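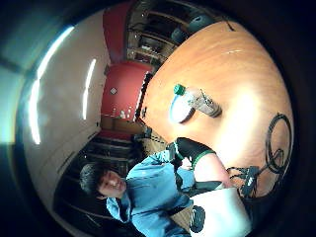
Tuhumury Tenants' Co-op
Working Group on Household and Shop Machines
Minutes of the March meeting

In the chair: Raili Koivisto
Minutes: Nabila Ong
Present: nine members, of whom seven stayed for item 5
Apologies: the two members who proposed the group

The meeting opened at 6:40 p.m., ten minutes late, the previous ten minutes having gone to a discussion of who had the key.

1. Minutes of the last meeting

Approved with one correction. The phrase "the members were impressed by the folding demonstration" was changed to "the members watched the folding demonstration."

2. Matters arising

The letter to Batero about their laundry folder has been answered. They thank us for our interest and attach the same brochure we wrote to complain about. Raili will write again and ask about fitted sheets in particular. The brochure has a great many towels in it.

The Neltard floor machine is still on trial in the ground floor corridor. It cleans the middle of the corridor very well. The edges are as they were. A member from the second floor asked if the corridor could be made narrower and was thanked for the suggestion.

3. What we want a machine to do

The group went back to the list of chores from January. It had grown to 23 and included "deal with the pigeons," which was struck off as outside our terms of reference. The chair asked members to name the one job they would hand over tomorrow. Answers were clearing tables after the co-op supper (four votes), restocking the shelves in the members' shop (three), and changing a duvet cover (two, both with feeling).

It was agreed to concentrate on tables and shelves. The duvet party asked that their disappointment be minuted.

4. Picking things up

Nabila reported on her reading. Her main point was that the hard part of clearing a table seems to be the items on it. A machine that does well with a box may do badly with a bottle on its side, because the bottle rolls. A clear bottle is worse, since the cameras tend to see the table through it. Add a shiny table and a ceiling light and there are reflections to grab at as well.

One member said his grandson had the same trouble until he was two and then got over it. Nabila said that the machines were older than that.

Discussion followed on cables. The general view was that any machine should leave cables alone, and that most people should too.

The chair read out the trial figures sent by Hostgate for their arm. It was given 1052 bottles, cups and cans to lift off a table and put in a crate. It managed 80 percent. The meeting was divided on whether this was good. Those who do the clearing after supper thought it was rather better than they get from the rest of us. The shop side pointed out that one in five bottles on the floor is a mop job, and that mopping is also on the list.
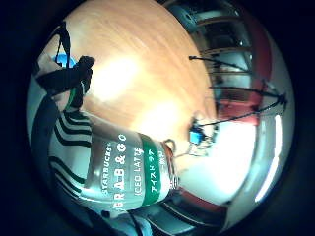
Can a machine clear a table of bottles by itself yet?

Under good conditions it can clear most of one, slowly, with a person near enough to deal with whatever it drops or can't get hold of. On the figures we have, it is not ready to be left alone with a supper's worth.

The above wording was agreed for the newsletter after the word "slowly" was put to a vote. It was kept, five to four.

5. Shelves

The shop reported that putting stock on a shelf is easy enough until the shelf has something on it already. Turning labels to the front was thought to be beyond any machine in our price range and is also beyond several people on the Saturday rota. (Chair's ruling: the rota is not on the agenda.)

A member asked how long an arm would take to fill the drinks shelf. Hostgate had quoted up to 40 seconds a bottle. There was a silence while members worked this out.

6. Money

The group has $2000 for the year and has spent none of it, a record the chair hopes to keep. Hiring the Hostgate arm for a single evening would use all of it, before delivery. Proposed that we ask instead for a visit to see it working somewhere else. Carried. Proposed that the visit include lunch. Carried more loudly.

7. Any other business

The corridor machine has been found in the elevator twice. It is not known which floor it wanted.

A request to give it a name was deferred, on the grounds that we may have to send it back.

Actions

Raili: second letter to Batero, mentioning fitted sheets in the first line.
Nabila: ask Hostgate what happened to the other 20 percent, and whether any of them were glass.
Nabila: newsletter wording, as voted.
All: bring their own cups back to the kitchen until further notice.

The meeting closed at 8:15 p.m. The table was cleared by hand.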